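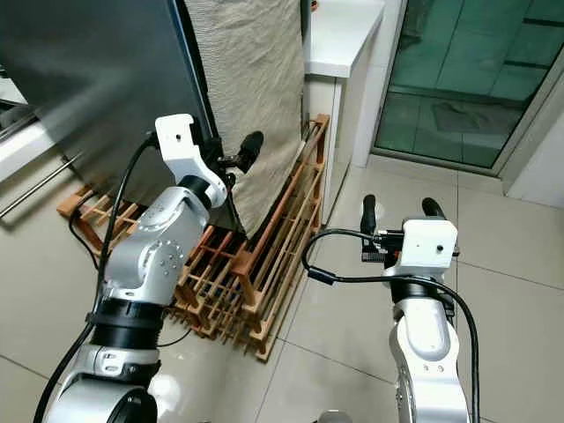
Do I need written rules for a two-armed robot working in an ordinary kitchen?

You need a page of them, kept where the person starting the session can read it without scrolling. A kitchen has corners, cords, gas and somebody's good tea towel, and the arms respect none of these by default.

The page we use at Hotlow began as 23 rules. Everyone agreed with all of them and followed perhaps four. What follows is the shorter version, revised in January 2024 and still argued over. It assumes a two-arm setup with cabled grippers and an operator in the same room. If yours runs on a Tanley base, read their manual first, including the dull bit about brakes.

Step 1. Walk the reach

Power off. Move each arm by hand to the furthest point it can get to and put painter's tape on the floor under it. Do the left, then the right. Add a forearm's length outside the tape, and keep people on the far side of that line whenever the motors are live. If the line crosses a doorway, close the door and hang a sign on it. A sign on an open door is decoration.

Draw the result on a floor plan and give it a file number. Our current kitchen is 1532. When the furniture moves, the plan is void, even if the furniture only moved a little and you're in a hurry.

Step 2. Deal with the cables

Most of our stoppages come from cables. The arms themselves are fairly well behaved.

Run every joint through its full travel at the slowest speed and watch the gripper cable the whole way. You want enough slack that nothing pulls tight at full stretch, and not so much that the loop can catch on a cupboard knob or the leg of a rack. If it catches once in the dry run, it will catch again when visitors are present. Re-route it and start the dry run over.

Wall cords count too. Anything plugged in along the counter gets pushed back or unplugged, and the operator should know which outlet feeds the robot without having to trace it on hands and knees.

Step 3. Decide what may be touched

Write two lists, may touch and may not touch, and read them aloud. It feels silly. Do it anyway; we once found that two operators had opposite views on a butter dish.

Ours puts cloth, empty packets and plastic utensils on the first list. Glass goes on the second unless the task is specifically about glass, in which case the floor gets swept before and after. Knives stay in a drawer in another room.

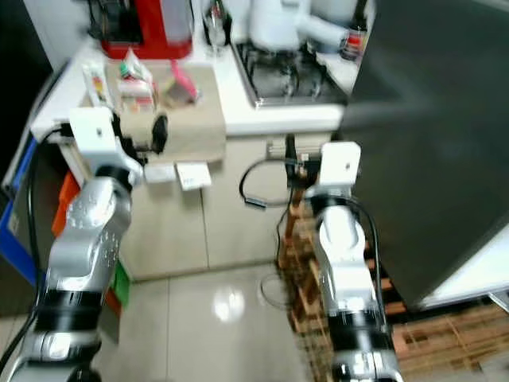 Gas gets its own line. Shut it off at the valve, then try a burner to confirm, then write your initials on the sheet. A knob in the off position doesn't count, as a gripper can turn a knob perfectly well and usually manages it when you've asked for something else. Kettles are emptied and unplugged. Nothing made of cloth is left within reach of a burner, gas or no gas.

Step 4. Set the limits

Start at the lowest speed your controller offers and stay there for the first session in any new room. Frerichs controllers let you save limits per room, and you should, under a name another human could understand. "final_new_2" isn't one.

Set the grip force with a folded towel before trying anything harder. If the arm is going to pull at fabric, set a pull limit as well. Fabric snags, and the arm will cheerfully bring along whatever it has snagged on.

Step 5. Test the stop

Press the emergency stop with both arms moving slowly and nothing in the grippers. Watch whether the arms hold or sag. Some sag, and you want to find that out over bare tile. Reset, then do it once more from the other side of the room if you have a second button. You should have a second button.

Step 6. Run, and keep a log

One person drives and one watches. The watcher doesn't hold a phone, a coffee or a conversation. Swap at the half hour.

The log wants the start time, the plan number, who held the stop, and anything that touched something it shouldn't have. Bidau's template has a column for "operator mood", which we laughed at in September and have since found to be the best predictor on the sheet.

Step 7. Put the kitchen back

Park the arms, cut the power, and only then step over the tape. Return things to where they were. Turn the gas on again last and tell whoever cooks there that you've done so, in person. A sticky note on the fridge is how we ended up with a cold supper and a frank discussion.

If any step was skipped, write that down as well. We keep the sheets for two years and read the skipped ones first.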